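Storing fruit: tray or bowl?
Plorkum Boards > Home > Kitchen odds and ends

mero_40
2022-02-06
Right so sorting the fruit again, no proper bowl in this house. Always used a deep one before, bottom layer goes soft and you dont find out til you smell it. Now trying the green tray. One layer, everything where I can see it. Mandarins mostly, apples, couple of plums. Pink sheet down first as usual.

Question is do the apples go in with the rest or seperate?

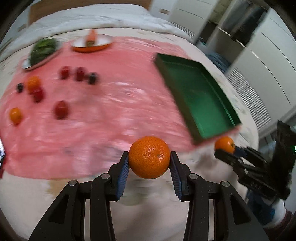
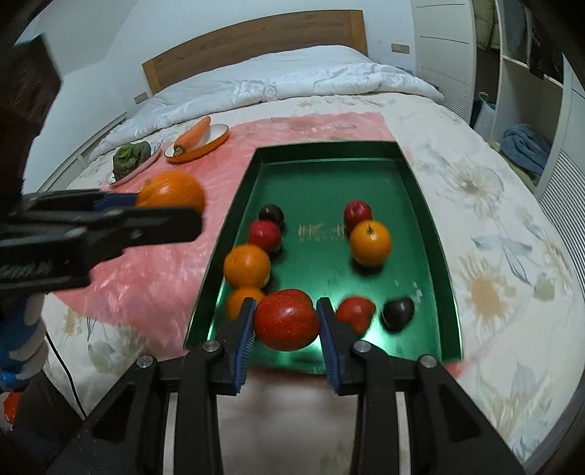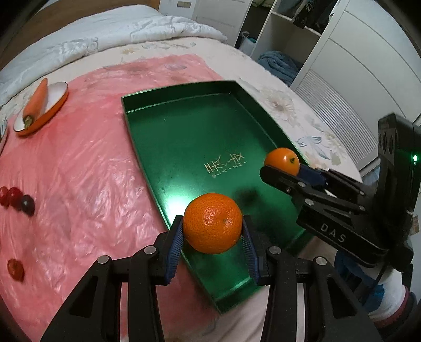 Albane Bailly
Separate. Always. Apples make everything near them ripen faster, plums worst of all. I lost a whole bag in July that way, lovely on the first day and mush by the weekend. Mandarins don't mind so much.

bromeo
Disagree, been mixing for years. If you get through it in 2 or 3 days who cares. Tray's a good shout though, can tip the lot in the sink for a rinse.

Albane Bailly
Not everyone gets through it in 3 days. There's one of me.

bromeo
Fair. Buy less then?

arnaud8
Metal trays scratch if you drag stuff over them, mine looks a state. Bit of kitchen paper underneath, swap it when it gets damp. Also keep tomatoes OUT of the fridge, will say it 1000 times if I have to.

Albane Bailly
Ripe ones can go in for a day or two. They go woolly after that, agreed.

arnaud8
No. Never. Windowsill.

mero_40
ok ok. So apples on their own plate, mandarins and plums in the tray, paper under. What about carrots, take the green tops off or leave on?

bromeo
Off. They pull the water out and you get bendy carrots. Then fridge, in a bag.

Albane Bailly
For once I'm with bromeo. And wash leafy stuff just before you eat it, it goes slimy otherwise.

mero_40
Ta both. Will do the tops tonight and see how the plums get on, if theyre mush by next week I'm blaming arnaud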